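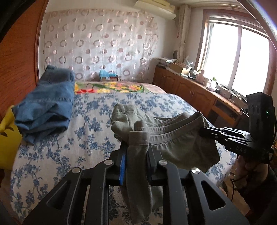

Subject: Re: [urell-users] Right hand losing grip partway through laundry sessions

I can confirm this, and I think I have the cause. We had the same fault in April while recording clothes sorting with a pair of the hand-held grippers. The right one would let its fingers drift open under a light pull, and the log kept reporting them as closed.

It shows up most with anything elastic. A sock held in one gripper is fine. Stretch a waistband between the two and the right side gives up a few seconds later. We lost 16 takes before anyone looked at the width trace next to the video.

On 03/04 the poster from Dursun wrote:
> We have one pair, firmware 3053. The right gripper slips on
> underwear and pillowcases but never on jeans. The indicator stays
> green the whole time and no error is written. Swapped the finger
> pads, no change. Recalibrated twice, no change. Is this the
> trigger spring or the encoder? We would like to know before we
> send it back to Skuketti, as the last return took a month.

It was neither one for us. The encoder cable runs down next to the handle, and when the wrist is turned outward the cable pulls on its connector. Contact drops for a moment and the firmware holds the last good value, so the width reads as closed no matter what the fingers do. Jeans don't pull back much, so you don't see it there.

To check yours:

1. Start a recording and close the fingers on nothing.
2. Open and close them slowly while turning your wrist out as far as it goes.
3. Plot the width. Flat stretches while the fingers are moving mean the connector.

We did this 100 times on each side. The left was clean. The right froze on 10.

The fix was a loop of slack taped above the connector and a new plug. Don't tape the cable tight to the handle — we tried that first and it made the dropouts longer.

There is a safety side to this too. If you replay these recordings on the arm at Londari, it will believe the logged width. Ours closed hard at a point where the person's fingers had been half open, and it bent a pad mount. Keep hands clear on replay until you have checked the traces, and throw out any take with a flat stretch in it.

I would still like the green light to go off when the encoder drops out. I have asked for that and have no answer yet.

Comments (3)

tapeandsolder: Same freeze on ours, left side. New plug fixed it.

k_bench: Does the slack loop get in the way when you reach across a bed?

list_reader: A little. Put it on the outside of the wrist.

We use cookies to keep you signed in to the archive. Accept | Settings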